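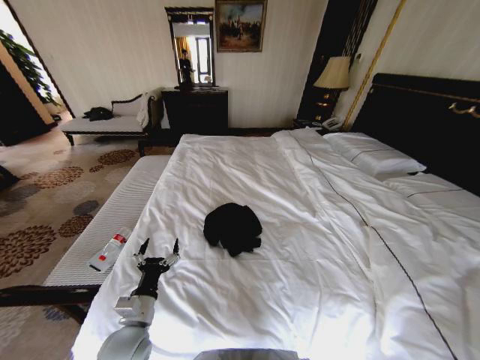
White bedding with the dark piping, and the ribbed bench alongside.

From: Arnel Aquino
To: Stikelham house-swap list
Date: 2024-04-02
Subject: Re: duvet covers that survive guests?

Lovely Gatchalian wrote:
> We've got our first swap coming up with a family from Dirby and I'm
> panicking about bedding. Everything we own is either faded or has a
> toddler's felt pen on it. Do people buy a separate set just for guests?
> White or a color? And what do you do about the duvet itself, do you
> leave yours or pack it away? My sister says white is asking for trouble.
> Also, is it rude to leave a note about the washing machine?
>
> Lovely

Hi Lovely, and hi everyone,

Your sister and my mother would get along. I heard the same speech about white before our first swap, and I went and bought white anyway, and I'd do it again tomorrow. When a colored cover gets a mark on it you have to tiptoe around with the mild stuff and hope the dye stays put. With white cotton you can soak it, wash it hot and hang it in the sun, and most things give up in the end. Coffee, sun cream, even the blackberry jam from our October guests (they were so sweet about it, they left a card and a jar of the jam).

The piping is the one bit I'd think about before copying us. I love how it looks, but the first time I washed a cover with dark trim I was so scared it would run that I sat in the laundry room with a book and watched it go round. It was fine. Still, do the first wash on cool, by itself, and don't leave it sitting in a wet heap afterward. I did that once with some pillowcases from another set and got a gray line all along one side that never came out.

Yes, buy a separate set, or really 2 if you can stretch to it. We had one for the whole first year and it was a silly way to live. You strip the bed in the morning, the new people turn up at four, and if it rains you're standing there with a hair dryer. Check the fastening too before you buy. Buttons look nice but they pop off, and I've sewn on more of them than I ever wanted to. I go for a zipper now, or the kind where the end just folds over like a big pillowcase.

On the duvet itself, we leave ours. I know Bautista Street people who pack everything away into labeled bags, and good for them, but I haven't got the cupboards! What I did do was buy a thin cotton liner that goes between the duvet and the cover. It gets washed every time and the duvet only gets a proper cleaning once a year. Same thing for the pillows – zip-up protectors under the cases. Not the crinkly kind, please. We stayed somewhere with those and it was like sleeping on a bag of chips.

Size is worth a word because I got it wrong. Measure the duvet and not the bed. Ours came from my aunt and it's bigger than anything the shops call king, so the first cover I bought went on like a sock on a watermelon. I ended up ordering from Kikeck, who'll make up odd sizes if you send them the measurements, and it took 5 weeks, so don't leave it too long if yours is a funny shape as well. I've no connection with them, I just like their cotton. It's a plain weave, a bit crisp at first, and it gets softer every wash. I don't iron it. I pull it straight while it's still a little damp and call that ironing.

As for the note about the washing machine, not rude at all! Guests love a note. Ours has a trick to the door (you have to lean on it with your hip) and before I wrote that down I got phone calls about it in the middle of my own vacation. Keep it short and stick it on the machine itself. Nobody reads the big folder. I spent a whole weekend on our folder, with tabs, and I'm fairly sure the only person who has ever opened it is me.

One more thing I'd do is clear a proper shelf for them and leave some hangers. People forgive a faded towel but they hate living out of a suitcase for two weeks. And somewhere to sit and put your shoes on helps too, a chair or a bench or whatever you've got.

If you'd like to feel the cotton before you order, I have a spare pillowcase I can drop in the mail. Send me your address off list. And have a lovely time in Dirby – the bakery by the bridge does a cheese roll you should get in line for early.

Arnel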